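Cold tea on a round table

The Getby table has been in the front room since March, and I have stopped putting drinks straight onto it. The top is white, and tea marks it faster than coffee does. A tray fixes most of that.

Brewing

I use Flamwood black, 17 grams to the liter, steeped in the fridge overnight. I strain it twice. A 30-minute hot steep is quicker but comes out bitter once chilled, and sugar only hides part of it.

Glass

Clear glass, faceted sides. A smooth tumbler from Gelus held the cold just as well but slipped in the hand once it sweated. The ridges give a better grip - they also hide water spots.

Tray

Metal, rectangular, shiny. A rectangle on a round top wastes space at the sides, so I keep it off center, nearer to whoever is drinking. I fill the glass partway only. A full one slops when the tray is moved.

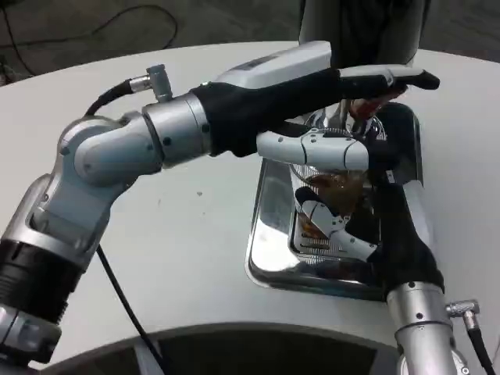
Cleaning up

Rinse the glass the same evening. Tea left overnight leaves a ring at the bottom that takes 3 rounds with baking soda. Wipe the tray dry with a flat cloth, then the table. I still need to try the Ene decaf at the same strength.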